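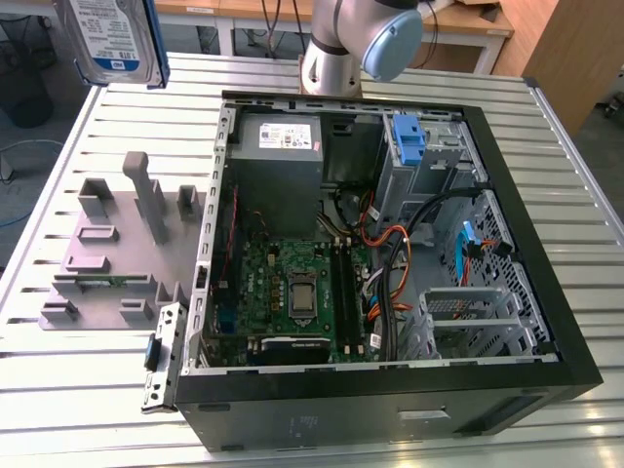
Solter disassembly kit with the Faludura tray: worth it for a small refurbishing shop?

Posted by Naveen Semwal in Workshop and Tools
Thursday, September 7, 2023

Hello to all. English is my third language, so please excuse if I write something in a strange way.

I work in a small shop which takes old office computers, mostly Dell towers, and takes out the parts which can be sold again: hard disks, memory, sometimes the processor. We are two persons. In a normal month we open 168 machines, and after a long day my wrists are hurting. My colleague has the same problem and he is younger than me.

We have an offer from Solter for their disassembly kit. In the offer there is one arm, a gripper for drives and memory, the worktable made of aluminium rails, and the parts tray from Faludura, which they print in grey plastic for the case model you order. The software is called Ponce and it is paid by month. We also have the possibility to take the kit for a trial before we decide.

My doubts are these:

The salesman says the arm takes the drive from the cage and also the memory from the board. But our towers are not all the same model. In some of them the drive sits in a cage with a plastic latch, in others it is with screws. Is it necessary to teach every model from the beginning?

The side panel must be removed by hand before, he says, and the case must lie on the side. So how much work is left for the person? If I must stand beside it the whole day, then I do not see what I am paying for.

The cables. In our machines the power cables are lying in front of the drive bays in a big bundle. I am afraid the gripper will catch them, or that it will pull on the data cable and break the connector of the disk. A disk with a broken connector is worth nothing for us.

The tray costs extra, and one more tray for every case family. Can I make my own? We have a printer.

I thank you in advance for any experience, also bad experience. Please write what you have really used and not what is in the brochure, the brochure I have already.

Was this helpful? 14 people said yes

3 replies

Halvard Öberg

Hello Naveen. We have used this kit at Minside since March, so I can answer to most of your points. I am also not a native speaker, so we are equal.

About teaching. Yes, each model of case must be taught, but it is not from the beginning every time. In Ponce you make a "family". If two cases have the same drive cage in the same place, you copy the family and correct the positions. The first family took me two working days, and I was quite angry in the evening of the first one. The next ones took a morning each. For the cage with the plastic latch it works well after you have found the correct angle of pressing. For drives with screws I would say no. There is a screwdriver attachment on the price list, but we have not bought it and I cannot judge it.

About the work which is left for the person. You remove the panel, you lay the case down against the stop, you pull the cables from the drive, and you press start. Then the arm lifts the drive out and afterwards the memory modules, and puts them in the tray. One person can prepare the next case in this time. So you are not free, but you are not bending with pliers over every cage. For my hands this made a clear difference. If your shop has only one bench I think you will not feel the benefit, you need a second place where the next case is waiting.

About the cables. Your fear is correct. The kit does not see cables in a good way. We unplug the data cable and the power cable by hand and push the bundle away to the side of the power supply, with a strip of hook-and-loop tape if it comes back. In the first weeks we forgot this a few times. Then the arm stops with a force error, which is good, but one time it stopped late and the plastic of a connector was cracked. After that I put the force limit lower than the factory value. More false stops, fewer broken things. I recommend this setting to everybody who starts.

Memory is the part I like most. The latches you must open by hand on both ends, then the gripper pulls straight up. It is more straight than I do it myself when I am tired.

Some numbers from our log, because you asked for real use. From March until the end of August we put 1242 cases through it. In 77 of them the arm gave up and a person finished the job. Most of these were bent cages or drives that somebody had mounted in a wrong place before. I do not know if you would have the same result, our cases come from one big office and are quite similar.

What I do not like: the monthly fee for Ponce, the noise of the gripper, and the manual, which explains the buttons but not the work. The telephone support was polite and slow.

My opinion: if at least half of your towers belong to two or three case families, take the trial. If each pallet is a mixture, wait.

Was this helpful? 31 people said yes

benchmarked_bo

too expensive, get a decent electric screwdriver and a wrist support. I strip towers every weekend and a drive takes me no time at all. never used the Solter but a robot for pulling RAM seems silly to me

Was this helpful? 2 people said yes

tray_and_error

I can answer only the last point, about printing your own tray.

It is possible. The Faludura tray is only a plate with raised holders. The one for our case family has a tall post and a number of lower blocks around it, and the memory lies in a slot between two of the blocks. I measured it with a caliper and drew it again in one evening. But please take care of these things:

The height of the post must be the same as in the original. Ponce uses it as a reference when you start the job, and mine was 2 mm too low. The arm then placed everything too low also, and it pressed the first module quite hard into the slot. The module survived.

Make the memory slot a little wider at the top, like a funnel. The original is narrow and gives false stops.

Do not print in a shiny colour. I tried white and had trouble under our lamps. With matt grey it was fine.

Fix the tray to the rails with proper T-nuts. With double-sided tape it moves slowly during the day and you will search for the mistake in the software, as I did.

Solter told me that a home-made tray is allowed, but if something is damaged because of the tray, it is not covered by the warranty. Ask them to write this in your contract also, so there is no discussion later.

Was this helpful? 9 people said yes

Comments on this reply

Naveen Semwal: Thank you very much, and thank you also to Halvard. I counted our last pallet and more than half are from the same two families, so I will ask for the trial. What material did you use for the tray, PLA or PETG?

tray_and_error: PETG. The PLA one became a little bent because our table stands next to the window.

Naveen Semwal: Understood, then PETG. Halvard, one more question if you permit. Which force limit do you use now for the drives?

Halvard Öberg: I am not in the workshop this week, I will look on Monday and write it here. Please start with the lowest step and go up until it stops complaining.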